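Start | Ratgeber | Haushalt | Werkstatt | Energie | Newsletter

Freitag – Redaktion Fuvisby
Lesezeit: 5 Minuten

Heizöl, Benzin und Petroleum im Haushalt: Lagerung, Flecken, Entsorgung

Wer noch mit Öl heizt oder Benzingeräte betreibt, hat meist Restmengen im Haus. Für Kanister gilt: nur zugelassene Behälter mit dichtem Schraubverschluss verwenden, den Inhalt auf dem Etikett vermerken und das Datum der Befüllung ergänzen. Getränkeflaschen sind unzulässig. Behälter höchstens zu neun Zehnteln füllen, da sich Kraftstoff bei Wärme ausdehnt.

Benzin gehört nicht in Wohnräume, Treppenhäuser oder Heizräume. Welche Mengen in Keller und Garage erlaubt sind, regelt die Verordnung des jeweiligen Bundeslandes. Der Lagerplatz muss belüftet sein. Benzindämpfe sind schwerer als Luft und sammeln sich am Boden, deshalb keine Steckdosenleisten oder Ladegeräte in Bodennähe betreiben.

Frische Ölflecken auf Beton sofort mit Bindemittel abstreuen. Das Granulat 30 Minuten einwirken lassen, mit einem harten Besen einarbeiten und aufkehren. Bei alten Flecken den Vorgang wiederholen, danach mit Entfetter nachbehandeln. Das Waschwasser aufnehmen und nicht in den Gully leiten.

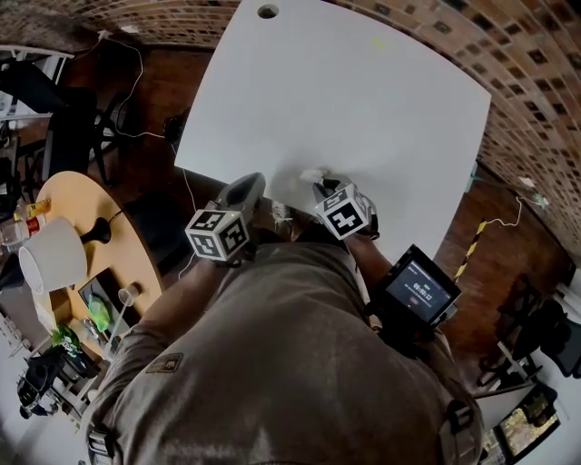
Glatte, helle Arbeitsflächen lassen sich leicht auf Rückstände prüfen.

Ölgetränkte Lappen – besonders solche mit Leinöl – können sich selbst entzünden. Bis zur Abgabe flach ausgebreitet im Freien trocknen oder in einem dicht schließenden Metallbehälter aufbewahren. Zusammengeknüllt im Mülleimer sind sie ein Brandrisiko.

Heizölgeruch im Keller hat oft eine einfache Ursache. Zuerst die Verschraubungen am Filter kontrollieren, dann die Dichtung am Filterbecher. Tritt Öl aus, Absperrventil schließen und den Fachbetrieb rufen. Arbeiten an Tank und Saugleitung sind kein Fall für Heimwerker.

Altöl nimmt der Händler in der gekauften Menge zurück. Kassenbon aufheben. Kraftstoffreste gehen zum Schadstoffmobil, Termine ab September stehen im Abfallkalender der Gemeinde.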